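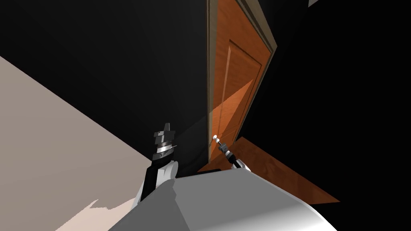
Door task in the Tufa simulator, right gripper up by the knob.

I've been running Tufa, the sim package from Drosari, since January, and doors are where I spend most of my evenings! You get a two-armed robot, a stack of ready-made rooms and a door set with 30 variations (knob height, hinge side, how stiff the latch is — all sliders). My old desktop gets through 2,000 tries overnight, and I just read the log over coffee.

Gripes? Shadows can go very black, and swapping a gripper means restarting the whole thing. Shoaib Kakakhel on the support desk told me a fix is coming for the second one. The single-seat license is $70 a month, and you can try the door set free for five days before you pay.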